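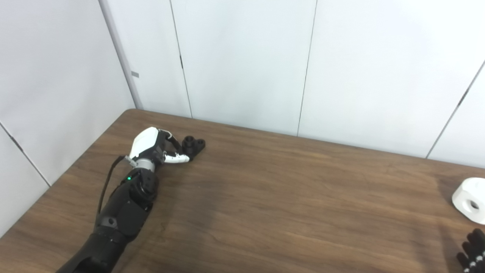
A robotic hand reaches towards a small black object on a tabletop.

Stomia promises travel photographers a "fairer" licence, but the sums are hard to find

February
By Musyoka Magesa

Picture library Stomia has told its contributors that it will scrap rights-managed licensing on most of its travel and landmark collections, moving the work to a single flat licence it calls Open Term. The company says the change will bring in more buyers and more money for photographers. It has not said how much more, or where the money will come from.

Under the present system, a buyer pays according to how a picture will be used. A guidebook cover costs more than a small spot on an inside page, and a five-year deal costs more than a one-year deal. Under Open Term, a buyer pays once and can use the picture for anything short of reselling it, for as long as they like.

Contributors were told by email and given six weeks to accept the new agreement or take their work down. The notice runs to several screens, most of it on the look of the new website. The paragraph on payment is near the end and says that earnings "will be shared in a way that reflects demand".

Hongjun Pan, who photographs temples, gardens and old harbour towns and has 668 pictures with the library, said he had read the paragraph several times without learning what he would be paid.

"Demand is a lovely word," he said. "I asked them for a percentage and they sent me a link to the same page."

Pan said his best-selling picture last year was a rights-managed view of a temple gate at dusk, licensed to a calendar publisher on condition that no rival calendar could use it in the same year. He does not see how that sale could happen under the new terms. Stomia confirmed that exclusive use will no longer be offered for pictures moved to Open Term, but said it would "look at requests" from larger customers.

The library already has a small trial under way, and points to it as proof that the idea works. Downloads there are said to have doubled.
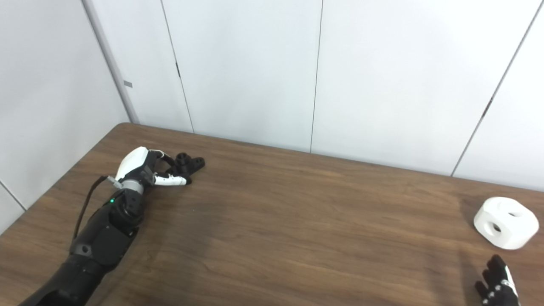
Doubled from what, though, the company would not say. Nor would it give the income from those downloads, which is the figure that matters to anyone trying to pay for a flight. A picture sold twice at a third of the price has earned less than it did before, and any contributor can work that out on the back of an envelope.

Ristow and Jia, two smaller libraries that sell through Stomia's website as partners, have taken different sides. Ristow will move its whole travel list across. Jia says it will keep rights-managed terms for its garden and heritage pictures, which it describes as slow sellers that fetch a good price when they do go. It is still waiting to hear whether its pictures will appear as high in search results as those on the new licence.

Search order is a sore point. Contributors remember Tudulow, Stomia's earlier attempt at a subscription service, which closed after three years. Photographers who stayed out of it complained at the time that their work had slid down the results. The company denied it then and denies it now, and has never published how the order is decided.

There is also the matter of permissions. Many temples, museums and private gardens allow photography on condition that pictures are not used in advertising. Rights-managed sales let a library check each use beforehand. The new agreement leaves that to the photographer, who will often have no idea who has bought the picture.

Asked about this, Stomia said contributors should "only submit work that is 100 per cent cleared". It did not say what should happen to pictures already on sale.

Contact the newsdesk | Copyright, all rights reserved | Back to top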